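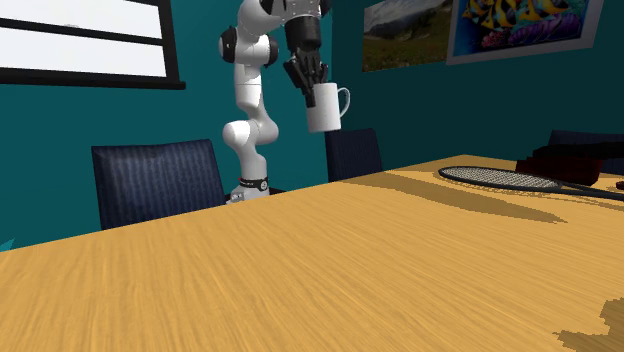 Gripper comparisons are what we do at Buvora, and we'd love your help this August! You'll steer a simulated arm from home and try two controllers, Draltska and Hilus, on everyday pick-up tasks – getting a white mug off the table by its rim, say, with a tennis racket lying nearby. Then tell us which one felt better. No experience needed, just a computer and 50 minutes.

Buvora > Take part > Gripper trials

We have places for 122 people. Write to Kazimiera Bielecka to sign up – she answers everyone!

Projects Take part People Contact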